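## 4. Preparing the table and tableware

This section covers the Lekamo table after the legs and top have been assembled (section 3). It also applies to the Bridska tableware packed in the second carton. Allow 25 minutes for a first set-up.

### 4.1 Placing the table

1. Choose a level floor. Keep the table at least 33 inches from a radiator, stove or wood heater.
2. Set the table upright with two people. Lift by the frame, never by the edge of the top.
3. Turn the leveling feet until the table no longer rocks. Tighten the lock nuts by hand, then a quarter turn with the wrench.
4. Check the feet again after a week of use.

**Caution:** Do not drag the table. The feet can bend, and the damage is not covered by the Holloway warranty.

### 4.2 First cleaning of the top

The top ships with a protective film. Peel it off slowly from one corner.

1. Mix a teaspoon of dish soap into a quart of warm water.
2. Wipe the top with a soft cloth, working in one direction.
3. Wipe again with clean water and dry right away.

Streaks on a white top are usually soap. Repeat step 3 with fresh water. If they remain, use a cloth dampened with white vinegar and dry the spot afterward.

**Caution:** No scouring powder, steel wool or melamine sponges. They dull the matte finish and it cannot be polished back.

### 4.3 Unpacking the plates

1. Open the carton on the floor, not on the table.
2. Lift each plate out with its paper sleeve still on.
3. Look over the rim and the underside. Small rough points on the foot can be smoothed with 200 grit paper, used wet.
4. Wash by hand before first use.

**Note:** Crackle in the glaze is part of the Mirkach finish and varies from plate to plate. A line you can catch with a fingernail is a fault. Set that plate aside and write to the address on the back cover. Quote part number 490.

### 4.4 Using the square plate

The square plate is meant for whole fruit, bread and dry snacks. The sides are shallow, so it does not suit soup or anything with much sauce.

1. Set the plate down flat, well in from the table edge.
2. Rinse and dry fruit before serving.
3. Put the first piece in the middle and the others against it. Lower each piece onto the glaze instead of dropping it.
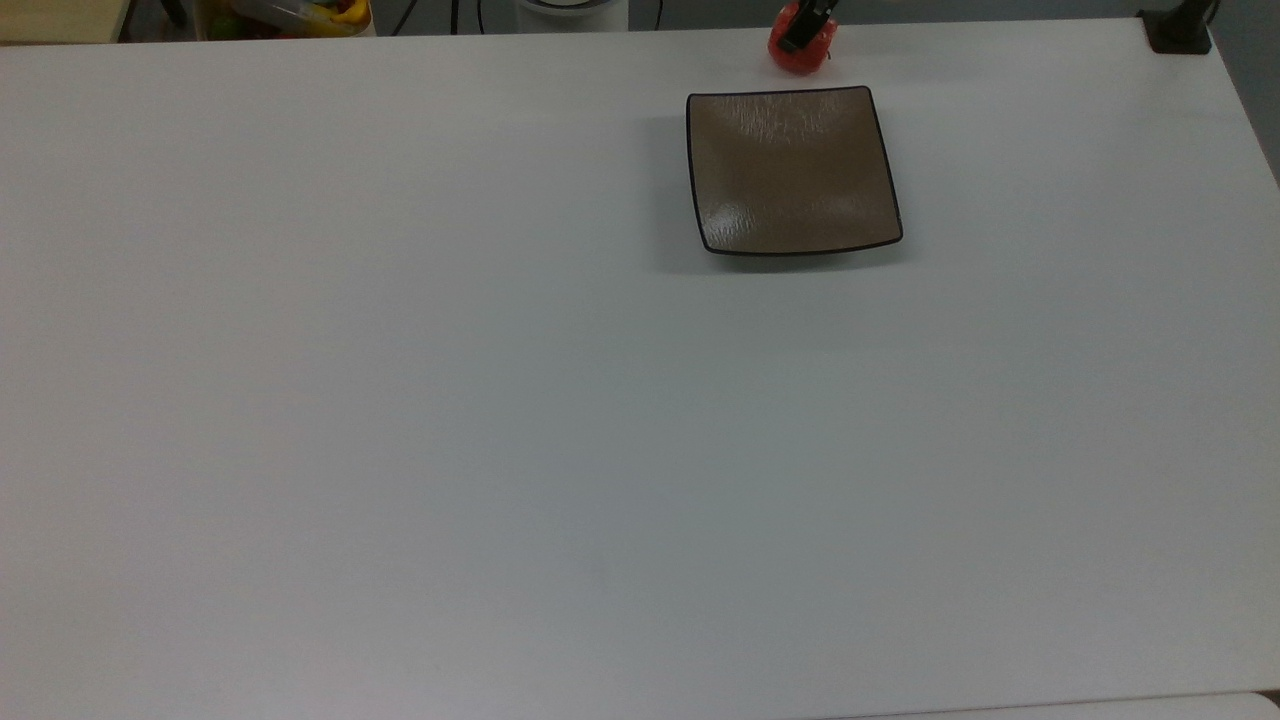
4. Keep to a single layer. Round fruit stacked higher than the rim will roll off when the table is bumped.
5. Lift the plate to move it. Sliding it leaves gray marks on a white top, which come off with soap and water if treated the same day.

**Note:** Cut tomatoes, berries and citrus can stain the crackle. Rinse the plate within an hour of use and let it dry standing on edge.

**Caution:** The plate is not for oven, broiler or freezer use.

For storage, see section 5.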